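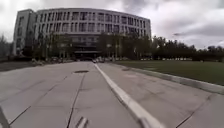

*The plaza and the curved building, gray sky.*

**January, resettlement interviews, transcription bench**

Spent the morning on the return-intentions batch, the one where we ask people who left during the fighting whether they'd ever move back. Recording 7 is a mess! The interpreter and the speaker talk over each other for long stretches, and Voren (the transcript tool) hands both voices to one person. I split it by hand up to 16:80 on the counter, which I know isn't a real time, it's just how the old deck writes 1680 seconds. Need to fix that before anyone else opens the file.

Bigger headache is question 3. The English says "Do you hope to go home?" and Chiamaka Oyelaran thinks the translated version is closer to "Should you go home?" Very different thing to ask somebody who's been away for years, and I can hear people stiffen up when they get to it. She's checking the wording against the first printed sheet.

Coding so far: 1328 lines tagged in Uzor. I've been putting "my house is gone" under property, but half of those are really about family, so I made a second tag and went back over the early ones (slow, and I skipped lunch, bad idea).

Oh, and Bulto ate my margin notes again when I closed the laptop lid. Saving to the Trandwood drive from now on.

Still to do: recording 7, second half. Ask Chiamaka about the word for "settled."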